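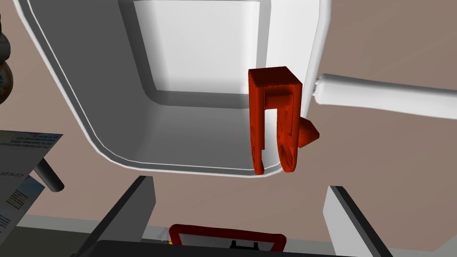

Machines will be wiping down kitchens before they can be trusted to tidy a kid's room, according to Catriona Kinnear, and after a morning listening to her talk at Nernau I'm inclined to agree. Wiping is one motion, she told us. Tidying means deciding what every single thing is and where it goes, and half of it is upside down or leaning on something else!

I went along in December because Ekodmont had promised an update on its chore trials, and I'm a sucker for anything that might get me out of housework. The simulated side is going well enough. They run a gripper through cluttered virtual rooms - odd curved shapes, paper, bright little pieces - and the good attempts get passed on to the real arm.

The real arm is slower. Out of 52 pickups in the latest round, it finished 28 without help. Papers were the worst (they slide, they fold, they stick to the floor), and anything with a hook or a clip on it came a close second. Leandro Herrero, who runs the trials, wants 16 more chores on the list by spring, including sorting returns on a shop floor, and he sounded pretty cheerful about it.

I asked him when I could have one at home. He laughed and said five years, then asked me what my stairs were like. They're steep, so I guess I'm still picking up my own socks. Ekodmont says the next round of trials moves to a stockroom in Cuesta, and I've already asked if I can come and watch.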